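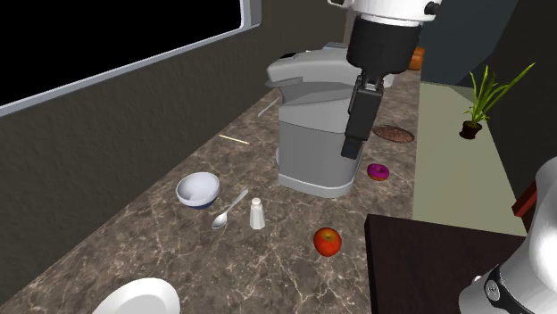 Frequently Asked Questions: Trellach Shared Workshop, Kitchen Arm Project

Who may work on the project?
Any member who has completed the Odar safety course. Applications are reviewed by Huguette Petrenko.

Must I build in simulation first?
Yes. All motion plans must be run on the kitchen counter model before they are submitted for the workshop arm. A submission requires 600 simulated runs, with the log attached.

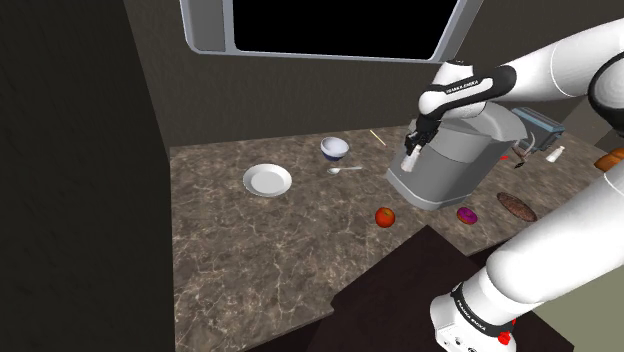

May I add my own objects to the model?
Members may add tableware and food items. Each mesh must be under 3000 faces and must include a collision shape. The counter and the arm mount may not be moved.

What happens if a run fails?
Failed runs remain in the log. Please do not delete them.

Where are the files kept?
On the workshop server, in the folder named Eletti. Questions about access should be sent to Corrado Bassi.

Last revised December 2021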